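April, Kemstead bench notes

Danuta asked me at lunch if the picker could do her kitchen drawer yet. Ha! I said ask me after 900 picks. We're at 31 since I changed the grasp settings, and it dropped 2 of those, so the drawer stays her job for now.

Rosine wants the Hundstead folks to see it sorting mixed parts by summer. I'd love that, but mixed parts are a whole other animal (springs, bags, anything floppy), and I'm still fussing over plain blocks. 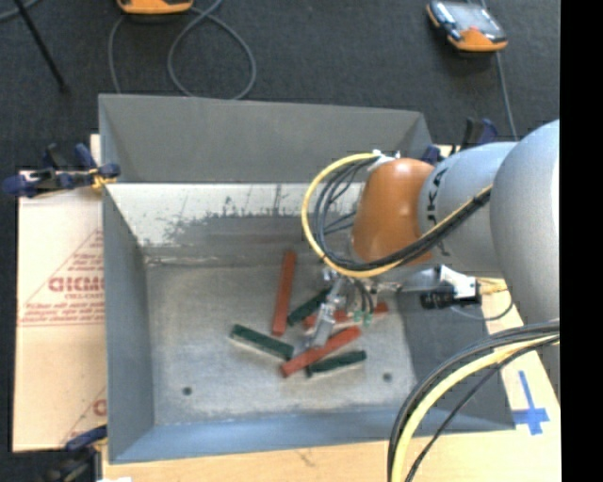 Chores are mostly piles, if you ask me. Laundry, dishes, the scrap bin at Kaczmarczyk, all of it is stuff lying on other stuff! With the reds and greens heaped like this, one red is lying right under the gripper tip and there's a green just in front of it, so which one do you go for? I'd grab the long slim red at the far end first. Try that order next, then redo the log from pick 1122.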